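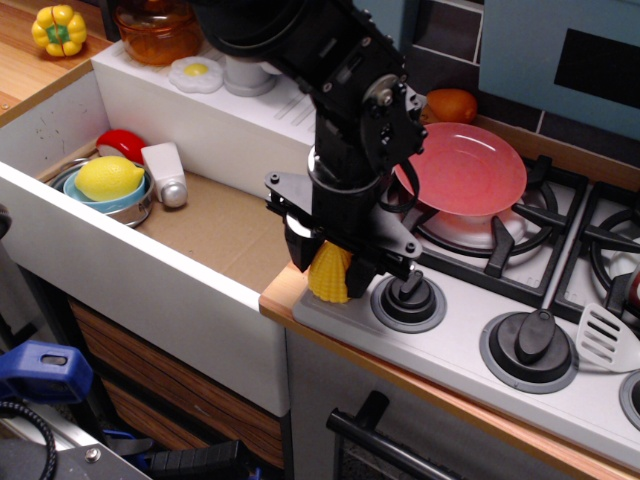

Why don't you just record ten really good ones and have it copy those, a reader asked under my last post, and then added that surely a robot is better at copying than I am at repeating myself. Fair question! I typed out a reply, the reply got long, and now it's a post.

The short version is that I tried it. Back in November I recorded a small batch of very careful demonstrations, same corn, same start, same plate in the same spot, and trained on those. The thing learned one beautiful motion. Then I slid the plate over by the width of my thumb and it put the corn down exactly where the plate used to be. Very confident about it, too.

So now I'm collecting the boring way, which is lots of examples with lots of small differences. The goal I wrote at the top of my notebook is 800 episodes of toy food going from one place to another in the play kitchen. I'm at 396 as I write this, which sounds like nearly half until you remember that I'm going to throw some of them out.

For anybody new: I drive the arm by hand from across the table, and my little recording program (I call it Restis, don't ask) saves what the cameras see along with where every joint is. One episode is one try at one instruction. "Put the corn on the pink plate" is the one I've done the most, and I can now say it in my sleep.

**What I change between episodes**

Mostly the stuff a person would never notice. I move the start position of the arm, I turn the corn, I nudge the plate. The rest of the kitchen gets shuffled every so often but I leave it alone for a stretch first, so that I've got a good run of episodes with the same clutter. The lemon has been living in the blue bowl, in the pot, in the sink, for one of those stretches and I've grown kind of fond of it there.

I also change how I pick things up. My habit is to grab the corn upright and come straight down with it, and if I let myself do that every time, that's all the model will ever know. So some episodes I come in from the side, or grab lower, or pause for a moment over the stove before I commit. Pausing is a tricky one, by the way. Too many pauses in the data and the trained arm will just stop in midair and hang there - I had one of those last month and I thought the power supply had died.

**The letting-go part**

This is where most of my bad episodes come from. Getting the corn over to the plate is easy. Opening the fingers without dragging it sideways is where I fall apart, especially late in the evening. Corn is bumpy, it wants to stand up but not very much, and the plate is sitting on a burner grate, so everything has a bit of wobble in it.

What helped was slowing down for the last bit of the descent and keeping the fingers closed until I felt sure the cob was resting on something. Then open, wait, and go straight up. If I lift at an angle I clip the corn on the way out and over it goes (and sometimes it takes a trip to the floor, where it has been chewed by the dog once already).

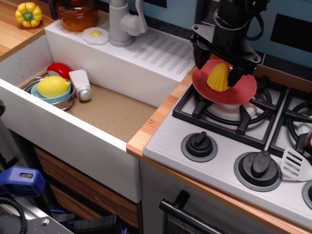 ## Sorting the keepers

After each session I go through everything I recorded and mark it keep, fix or toss. I used to toss anything ugly. Now I keep the ones where I fumble and then recover, because those turn out to be the most useful thing in the pile. If the model has only ever seen perfect grabs, it has no idea what to do after a bad one.

The ones I do toss are where I got the instruction wrong, like moving the lemon while the label says corn. I found 73 episodes with a mismatched label when I finally went back and checked, all from one weekend when I was listening to a podcast. They're relabeled now, but it was 2 evenings of my life, and I've moved the podcast to dishwashing time.

## Next up

I'm taking the whole setup to the maker night in Clematthorpe in a couple of weeks, partly to get other people's hands on the controls. Everybody drives differently and I'd love some of that in the data. Plukeck (that's the name of the arm project, for those just joining) has only ever been driven by me, and I suspect it's picking up my bad habits along with the good ones.

Before that I want to start on the spatula, which is thin and flat and going to be a pain. And yes, I still owe you the writeup on Tô, my camera sync script. It's half written. Somebody poke me in the comments if it isn't up by the time I get to 500.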